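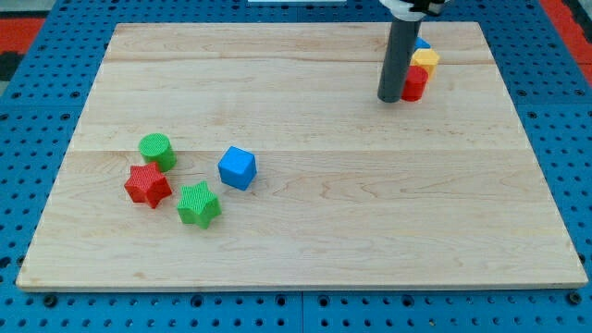
2020년 6월 30일, 바질과 차조기 이야기

아침에 눈을 뜨자마자 베란다로 나갔다. 밤새 비가 와서 그런지 흙냄새가 방 안까지 들어와 있었고, 지난 4월에 씨를 뿌린 바질이 드디어 내 손바닥만 한 잎을 달고 있는 걸 보니 괜히 웃음이 났다. 처음에는 떡잎이 하도 여려서 물뿌리개도 못 쓰고 숟가락으로 물을 떠서 줬는데, 언제 이렇게 컸는지 모르겠다.

자클린 베송 아주머니가 지난번에 꽃대가 올라오면 아까워하지 말고 바로 따 주라고 하셨는데, 나는 또 그 조그만 봉오리가 예뻐서 며칠을 미뤘다. 그랬더니 아래쪽 잎이 조금 뻣뻣해진 것 같다. 오늘은 마음을 먹고 마디 바로 위에서 똑똑 잘랐다. 자른 줄기 중에 튼튼해 보이는 것 몇 개는 컵에 물을 담아 꽂아 두었다. 뿌리가 나오면 하나는 아주머니께 드리고, 하나는 브누아 씨네 부엌 창가로 보낼 생각이다.(그 집은 볕이 정말 좋다!)

따 낸 잎이 아까워서 점심에는 페스토를 만들었다. 올리브유 200밀리리터를 다 부을 뻔하다가 잎이 생각보다 적어서 반만 넣었고, 잣이 없어서 호두를 살짝 볶아 넣었더니 색은 좀 칙칙해도 맛은 더 고소했다. 씻은 잎은 물기를 꼭 닦고 갈아야 하는데 성질이 급해서 대충 했더니 첫 숟가락은 약간 싱거웠다. 그래도 식은 감자에 비벼 먹으니 한 그릇이 금방 없어졌다.

차조기는 아직 갈 길이 멀다. 프림퐁 종묘에서 사 온 씨앗인데 싹이 일곱 개 올라왔고, 그중 둘은 영 비실비실하다. 어릴 때 할머니가 여름이면 차조기 잎을 간장에 재워 밥에 싸 주셨던 생각이 나서 꼭 키워 보고 싶었다. 그때는 향이 이상하다고 도망 다녔는데 이제 와서 그 맛이 이렇게 그리울 줄이야. 비실비실한 둘은 내일 볕 드는 쪽으로 옮겨 줘야겠다.

저녁에는 박하 잎을 몇 장 띄워 차를 마셨다. 박하는 따로 돌보지도 않는데 화분 밖으로 넘칠 기세다. 주말 전에 큰 화분을 하나 사 올 것, 그리고 배양토도 잊지 말 것.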